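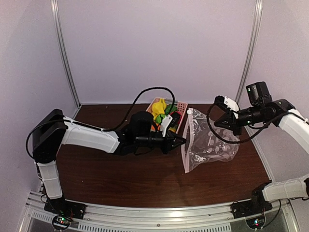 The small stuff, in its pink basket, with a zip bag laid out to the right of it.

At ten in the morning, in a third-floor apartment on a street he would rather I didn't name, Remigiusz Michalski is explaining to me why I have never owned a good bag.

I own plenty of bags. I have a drawer of them, nested like onions, most still dusted with cracker. Michalski has seen the drawer, in a photo I sent him, and asked me politely whether I had been under a lot of stress.

He packs other people's belongings for a living. His one-man firm, Dalelel, moves households that have run out of patience with themselves, and his specialty is whatever is left once the sofas are gone: the hair ties, the game pieces, the bright plastic bits that live in baskets because no other home was ever found for them. Big movers hate this stuff. Michalski charges extra for it and looks forward to it all week.

"A basket is a waiting room," he says. "Things go in and they sit. My mother had one by the door for 70 years, and I believe the same button was in it the whole time."

His answer is the zip bag, large and clear. Clear is a matter of doctrine. Opaque bags, he says, are how families end up owning five staplers. He likes a colored seal, so the opening can be found at a glance by somebody who is tired and holding a lamp. He likes a slider even more, and he speaks of the press-and-pinch closure the way other men speak of a former business partner.

He once spent an entire August trying out closures. The Zumby was stiff. The Clurkitz closed beautifully and then, in the back of a van outside Poznań, reconsidered. He wrote both makers long letters. One of them sent him a coupon.

The method itself takes him three minutes to teach and took me most of a morning to learn. Start with the bag flat and smooth it with the side of your hand. Run the slider all the way to one end; halfway is for sandwiches. Then take hold of one edge of the opening, up near the slider, and draw it away from the other until you can see the table through the gap. Don't blow into the bag. I blew into the bag. Michalski looked out the window until I had finished.

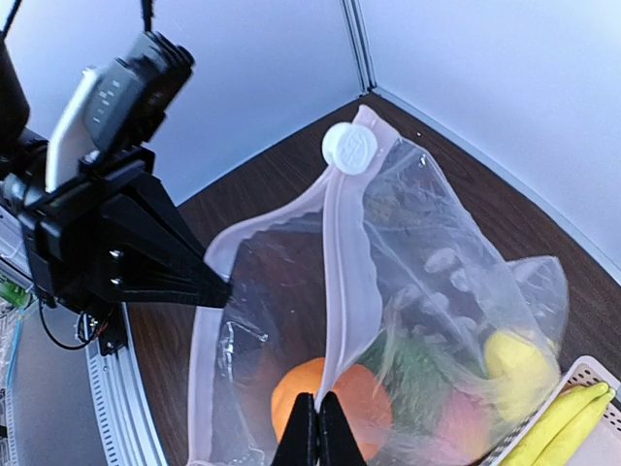
Getting it to stand up

A zip bag has no opinion about being upright, which makes it a poor colleague. Michalski's fix is to keep a firm hold on one side of the mouth and let the wrinkles do the rest. A crumpled bag, he claims, stands better than a new one, and he will not lend out his crumpled ones. His neighbor, Mrs. Szczepańska, borrowed 10 of them two summers ago. They still nod to each other on the stairs.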